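4.3 Setting Up the Demonstration Table for Visitors

Applies to: Biler hand-held gripper pair, open-day configuration
Section owner: Tae-yang Yeon
Revised July 21, 2020

Use this procedure when the gripper pair is shown to a visiting group at the Kemham site. It covers the bottle-and-tray task only. For the cloth task, see 4.4. For recording without visitors present, see Section 3.

Before you start

The operator must have completed the handling check in 2.6. A second person is needed to talk to the group and to watch the cables. The operator does not answer questions while the grippers are in hand.

Placing the table

1. Set the small table on the carpet between the two rails. Check that it does not rock.

2. Place the metal tray at the center of the far edge, open side up.

3. Stand the pump bottles on the near side of the tray. Leave enough space between them for an open gripper to pass.

4. Confirm that every pump head is locked down. Wipe any residue off the bottles.

5. Turn the labels toward the operator where possible.

Connecting the grippers

6. Plug the left gripper into port L and the right gripper into port R. The ports are not interchangeable.

7. Run each cable back along the forearm and down toward the floor. Leave a loop at the wrist.

8. Check that the marker plate on top of each gripper is tight. A loose plate shifts the tracked position, and the session must be discarded.

9. Start the session under the Gosodlow profile. Status code 264 means that both grippers are tracked. Code 329 means that one marker plate is hidden or out of range.

CAUTION: Keep visitors behind the floor tape. Cables and tripod legs behind the table are a trip hazard.

Running the task

10. Hold both grippers low over the table with the fingers partly open. Wait for the tone.

11. Close the right gripper on the body of the first bottle, below the pump head. Lift it clear of the other bottles before moving sideways.
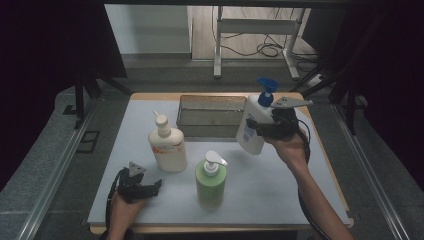
Figure 4-7. Bottle lifted with the right gripper; left gripper held low over the tabletop.

12. Lower the bottle into the tray and open the fingers fully before pulling away.

13. Repeat with the remaining bottles. Use the left gripper to steady the tray if it slides.

14. Return both grippers to the low position and hold until the second tone.

NOTE: If a bottle falls, let it fall. Do not catch it with the gripper fingers. End the run, reset the table from step 2, and start again.

NOTE: A full run must not exceed 39 seconds in the visitor configuration. The display behind the group stops updating after that.

After the visit

15. Stop the session and enter the group name in the log. Runs made in front of visitors are saved to folder 1063 and are kept apart from the training runs.

16. Unplug the grippers at the port. Do not pull on the cable.

17. Report damaged fingers or plates to Sorcha McIver. Spare plates are in the Wongsuwan cabinet, second shelf.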